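Brukdale Sports Hall Refurbishment
Progress report to the Wolbridge fund, 28/04/2022
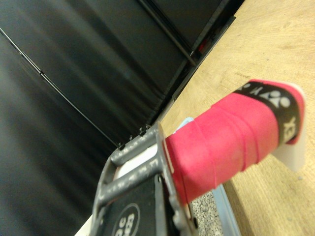
Badminton racket with pink handle.

1. Works
Floor sanding was completed in March. The two sealant coats passed the slip test at the second attempt; the first reading, taken near the north doors, was below the required value and the strip was recoated. Court lines for badminton are marked. Lines for volleyball are outstanding.

Of 45 light fittings, 18 have been replaced. The remainder are on order from Grostel, with a quoted lead time of up to 90 days.

2. Heating
The Rafferty unit has been installed but not commissioned. The gas supplier must first move the meter.

3. Budget
Spending is 3 percent over the approved figure, all of it under flooring. No transfer between budget lines is requested at this stage.

4. Next period
Volleyball lines, meter relocation, heating commissioning. The revised lighting schedule will be sent separately.

Jaanus Navickas
Project manager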